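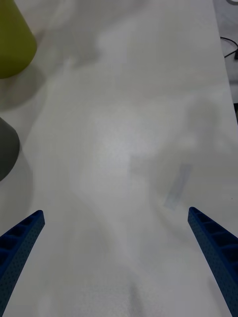 Cooking along with a TV cooking show at home

By Raquel Correia
2024-07-04

TV cooks work with a crew behind them. The onions are chopped before the titles roll and a second dish is already in the oven. If you try to keep pace from your own kitchen you will be a step behind by the first ad break. These are the habits that work for me.

Watch the episode once with a pencil before you cook anything. Write down the ingredients in the order they go in, and put a star next to anything the presenter takes from a bowl that was filled off camera. Those starred items are your prep list.

Measure everything first. Small bowls and old jam jars are fine. Spices that go in together can share a jar. Keep raw meat and fish in the fridge until the step that needs them, with their own board and knife.

Put the screen where steam and fat can't reach it. I keep my tablet on a shelf at eye level, on the side away from the stove. A tablet lying flat on the counter will get flour in the charging port. If you have to prop it near the sink, slip it into a clear freezer bag and press the air out. Touch controls still work through the plastic on mine.

Turn the subtitles on. A range hood on high drowns out most presenters, and the quiet ones mumble the quantities.

Pause before the heat goes on. TV pans are hot when the shot starts, so give yours time to catch up. Cast iron needs about twice as long as thin steel on my burners. For searing, pat the meat dry with paper towels and leave space between the pieces.

Don't trust the clock on a contest show. "Ten minutes left" may have been filmed over a much longer stretch, and the editing hides it. Go by color, smell and a thermometer. For chicken, check the thickest part and look for 165°F.

Halve the garnish. A plate dressed for the judges often has five things on top, and two will do for a weeknight.

Wash up during the talking parts. Interviews with contestants are good for one pan and a cutting board. Fill the sink with hot soapy water before you start, but keep knives out of it - lay them beside the faucet and wash them one at a time.

If guests are cooking along too, give each person one job and one spot at the counter. Four people is the limit in my kitchen. Last November we tried a season finale with more and the rice burned while we argued about the scores.

Rafsan Siddiqui wrote in to say he freezes the leftover measured spices in labeled bags for the next attempt. Ground spices keep well enough in a dry cupboard, but the labels are worth copying. Write the name of the dish and the episode on the bag.

Contact | © Urnano Home Pages | Back to top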